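Desktop teardown cell: caddy rail keeps catching on the cage
Forum > Cells and Fixtures > Setup and Repair

kausar_k
Kausar Khokhar here, I look after the PC teardown cell at Zestville. Tower goes on its side on the slotted table, printed nest plate to the left for the CPU, arm comes down from above. Since July the blue drive caddies have been snagging on the cage maybe one run in three. I re-taught the approach twice and it drifts right back!
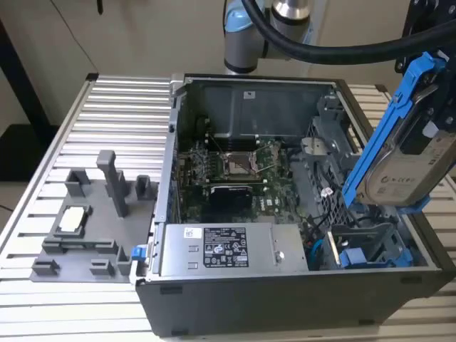 Re: caddy rail keeps catching
vundik818
Look at how that caddy hangs, the rail is way off on a diagonal. I'd shim the fingers before touching the program again. Also, what speed are you moving at?

kausar_k
200 mm/s in free air, 60 near the cage. Tried slower, same snag (and the boss noticed the cycle time, ugh).

Rilel_tech
Gonna disagree with vundik. Fingers are fine, I bet the case is creeping. I see no hard stops around that tower, and those slats are slick. One nudge and your taught points are garbage. Bolt a corner stop into the slots and re-teach once.

Re: caddy rail keeps catching
kausar_k
OK, one more for you both, gripper up over the drive end of the case. Cable routing opinions welcome too.
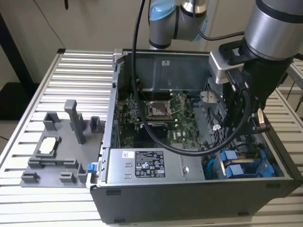 Re: cable routing
Hrytsenko
That cable loop is my pick! It dips right down into the case over the motherboard. If it drags on something, your wrist gets a little tug every cycle. Clip it higher up the arm.

vundik818
Still say shims, but yeah, fix the cable first, it's free.

Rilel_tech
Cable AND a corner stop. I'll die on this hill.

kausar_k
Cable clips tonight, stop tomorrow. Fingers last, sorry vundik. Will post the snag count after a full shift.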